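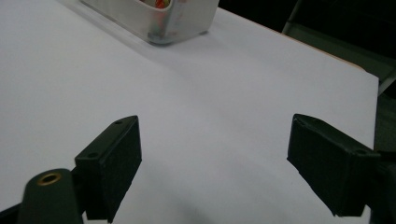 Can I tell what's in the box without taking the lid off?
Up to a point. The walls of the Flivberg are frosted, so color comes through and detail doesn't. Red, orange or green will show well enough to tell your crayons from your white buttons, but if you need to read a label through the side you'll want our clear range.

Flivberg Small Parts Box, frosted white
From the Pretura tabletop range

We've sold a good many boxes over the years, and this is the one we keep going back to for our own kitchen drawers and craft tables (and, in my case, a windowsill full of seed packets). It's a translucent white plastic box with softly rounded corners and a flat base, so it sits still on a table while you rummage. The frosting is a kindness, too – a jumble of beads or game pieces looks a good deal calmer behind it, and you can leave the box out when company comes.

The rounded corners make it easy to wipe out with a damp cloth, and there are no tight little creases for glitter to hide in. If you've ever tried to get glitter out of a square box, you'll know why I bring it up!

Details
Item number: 507
Color: frosted white
Sold in: packs of 2 or 6
Lid: included, press-on
Care: hand wash in warm water, mild soap, soft cloth

A word on cleaning. Please keep scouring pads away from it, as they leave shiny streaks in the frosted finish that don't come out again. Tomato sauce and turmeric will tint it if they sit overnight, so we'd suggest the Margaritis glass jars for leftovers and keeping this one for dry things.

The lids fit any Flivberg box of the same size, including the older ones sold under the Drirard name, and spare lids can be ordered on their own. We had 300 of the six-packs come in during August and they went quickly, so if the pack you want is showing as out of stock, leave your email address with us and we'll send a note when the next delivery is on the shelf.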